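**Pantry cupboard or deep drawers for a small kitchen? Need to decide before the cabinets are ordered**

Posted in Kitchens & Laundries by gumleaf_kitchen, April 16, 2021

We're redoing the kitchen in a 1960s weatherboard unit in Hultard. There is a gap of 1067 mm between the end of the bench and the back door, and it has to hold nearly all our dry food. At the moment it has an old freestanding cupboard with fixed shelves and I can't reach the back of any of them without kneeling on the lino.

The cabinetmaker has given us two options. One is a full-height pantry with two doors and adjustable shelves. The other is a bank of deep drawers to bench height with an overhead cupboard on top. He uses the Cillen range for both. The drawers come out $1175 dearer, mostly because of the runners, and he says he doesn't mind which way we go.

What I'd like to know:

- Do deep drawers really hold as much as a pantry once you take off the space for runners and fronts?
- What happens with tall things? I have cereal, oil, vinegar, cordial and soft drink to fit in.
- Is the extra money worth it, or would pull-out baskets in a normal cupboard do the same job?

There are two of us and we cook most nights. We do one big shop a fortnight, so the cupboards start off very full. The wall behind is brick, the floor is reasonably level, and there is no power point in that spot.

---

**drawers_all_the_way**

We put drawers in nine years ago and I would not go back to a cupboard. You pull it out and you can see everything. Spend the money.

---

**flatpack_veteran**

I've put in a fair few kitchens, my own and family members', and I've lived with both arrangements, so I'll go through it in order.

On capacity, the pantry wins on paper. A full-height cupboard uses the space from the kickboard to the top, and you lose very little to shelves. A drawer loses a bit each side for the runners, a bit underneath, and a gap at the top so things don't catch. You also can't go above bench height with drawers in any useful way, which is why he's offering you the overhead. What evens it up is that the back third of a pantry shelf ends up holding things you forgot you had. When I cleared out my last one I found 11 tins of chickpeas, bought a couple at a time because I couldn't see the ones behind.

With a width like yours, ask whether he is quoting one wide drawer per level or two narrow ones. One wide drawer is cheaper and holds more, but it needs the heavy-duty runners and a thick base. A fortnight of flour, rice and tins in a wide drawer on light runners will have the base bowing and the front sitting crooked. Ask for the weight rating in writing. If he can't give you one, go for two narrow stacks. Check the clearance to the back door too, as a fully extended drawer sticks out a long way and someone will walk into it.

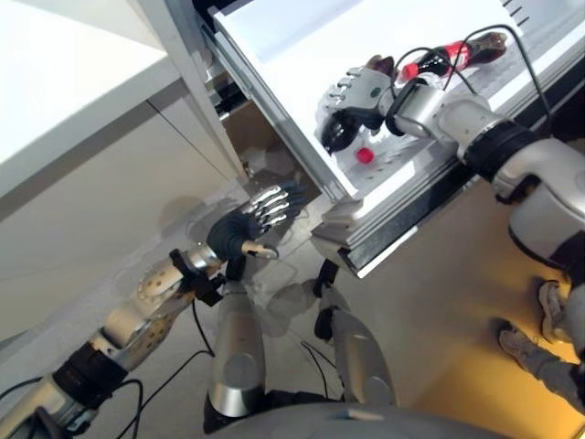 Tall bottles come down to the inside height of the drawer. Measure from the base to the underside of the drawer or rail above, and don't go by the height of the front. Most people find out too late that the oil won't stand up and end up laying bottles flat. It can be done. The plastic one with the red cap in the photo is on its side along the back of a white drawer, and a sealed bottle will stay there well enough. I wouldn't do it with anything opened, particularly oil or soy sauce, as the caps weep and the drawer base gets sticky. If you lay them down, run them side to side along the back or front. Bottles pointing front to back roll every time the drawer moves. A strip of non-slip matting helps, and so does a rail or a bit of dowel across the drawer.

What I'd do is make the bottom drawer the deepest and stand all the bottles and cereal in that one. Take your tallest bottle with you when you sign off the drawings. Then two medium drawers for tins and jars, and a shallow one on top for spices and packets. Label the lids of the jars, not the sides, as you'll be looking down on them.

On the pull-out baskets - they work, but you have to open the door all the way first or the basket scrapes it. I had the Gesico wire ones in a rental. They were fine for potatoes and onions and hopeless for anything small, which tipped over or poked through. They are cheaper and you can add them later, so if the budget is tight, get the pantry with decent shelves and put baskets in the bottom two levels.

If you can find the money without dropping something else, get the drawers.

---

**tatlı_and_tea**

We did half and half in a gap a bit wider than yours. Drawers at the bottom, then shelves above them behind doors. It suited us as the light stuff (cereal, chips, paper towel) doesn't need a drawer.

Only thing I'd add is to get the soft-close ones. Ours slam and the jars knock together.

---

**gumleaf_kitchen**

Thanks all. I measured the vinegar and the cordial last night and they would not have fitted the bottom drawer as drawn. He is going to make it deeper and take the difference off the one above. We're going with two narrow stacks. Still waiting to hear back on the weight rating.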